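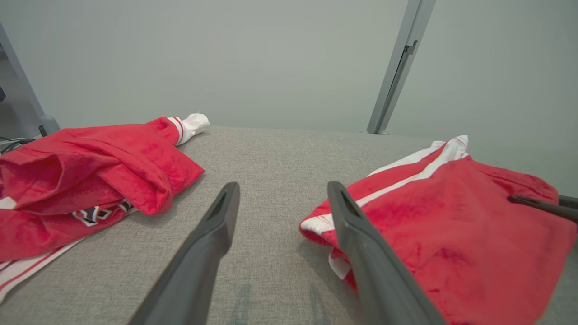

Have you ever played a game with no rules? It sounds great for a minute, and then somebody gets an elbow in the ear. Robots are a bit like that. They're strong, they don't get tired, and they have no idea that your elbow is your elbow. So the people who work with them have rules, and I'm going to tell you my favorites!

My name is Delphine Brannigan and I teach robots to handle clothes. Shirts, shorts, all the floppy stuff. Floppy is hard for a robot (a box stays box-shaped when you pick it up, but a pair of shorts can turn into a thousand different shapes).

## Rule one: stay out of the reach zone

Every robot arm can only stretch so far. Stretch your own arm out and turn in a circle. Everything your fingertips could bump is your reach zone! When our arms are switched on, people keep out of theirs. If I want to straighten a sleeve, I stop the robot first, then I go in.

## Rule two: know where the stop button is

A big machine needs a stop button that's easy to get to. You don't put your backpack in front of it. You don't hang your coat on it either, Kieran. We press ours every morning before we start, to check that it works. A stop button you've never tested is just a red mushroom.
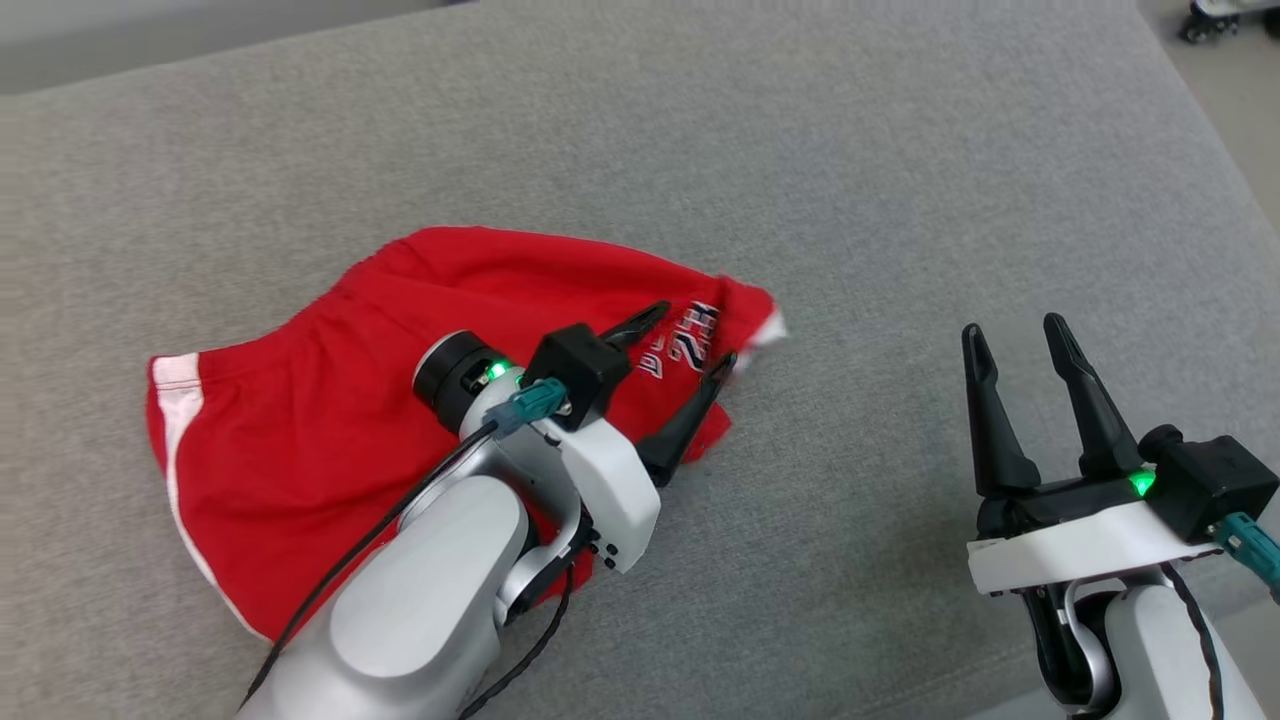 ## Rule three: go slow and squeeze gently

Robot fingers can pinch. Ours get a speed limit and a squeeze limit, and when we try something new we start with both turned way down. My friend Lizelle Jacobs once asked me why the robot was moving like a sleepy turtle. I told her sleepy turtles break fewer things.

## Rule four: tidy up your cables

Cables carry power and messages. If one gets snagged when an arm moves, the message might not get through, so we look along every cable before we begin. Long hair gets tied back too, and dangly scarves come off.

## Who makes up the rules?

Lots of people do! Engineers from many countries meet and argue (politely, mostly) and write down what they agree on. Those papers are called *standards*. Then each workplace adds its own list. Ours has 14 rules, and number 15 is getting written now, by Wing-yan Tang. It's about snacks.

## Try it at home

Ask a grown-up to be the robot and fold a T-shirt while you give the orders. Before you start, choose a stop word. Mine is "pickle." When you yell it, the robot has to freeze right away, even with one sleeve in the air. Then swap places and see if you can freeze that fast too!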